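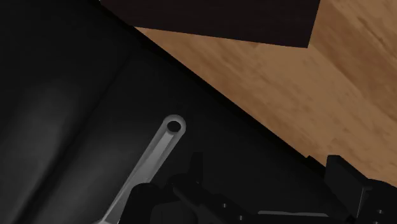 4. Setting up the Rallus label printer

Before you start. Have the power brick, the USB cable and one roll of labels within reach. Genis software already installed? Good, if not go back to section 3.

4.1 Place it somewhere flat. Desk, shelf, wooden counter, all fine. Leave a hand's width behind for the cable. Keep away from radiators and sunny windows, the labels go gray in heat.

4.2 Open the lid. Press both side tabs at once, lift. Don't force it.

4.3 Drop in the roll. Labels feed from the top, printed side up. Slide the guides in until they just touch the paper. Too tight and it jams.

4.4 Pull about a finger's length of backing out through the front slot. Close lid. Should click on both sides.

Caution: the print head gets hot during long runs. Wait ten minutes before touching anything under the lid.

4.5 Plug in power first, then USB. Hold the feed button until the light goes steady green. Blinking green = still looking for the label gap, give it a sec. Orange = lid not shut or no paper.

4.6 In Genis go to Devices, Add, pick Rallus from the list. Set the label length to 119 and leave the width on auto. Memory setting stays at 384, do not change this even if the program suggests it.

4.7 Print a test page. You should get 3 labels, each with a border on all four sides. Border missing on one side? Move the guides, redo 4.3, print again.

Note: Bognár rolls have a thicker core. Take the gray spacers off the spindle first or they wont fit. Keep the spacers, you will need them for standard rolls.

Note: old Jitum drivers fight with the new ones. Uninstall Jitum, restart, then do 4.6 again.

4.8 Cleaning. Every time you change a roll, wipe the head with a dry lint-free cloth. Sticky residue, use a little rubbing alcohol. Power off, cord out. Let it dry compleatly before closing up.

Still stuck after all that? Write to Máté Takács at the support desk, include the serial number (bottom of the unit) and the color of the light.

4.9 Network printing

Skip if you only use one computer.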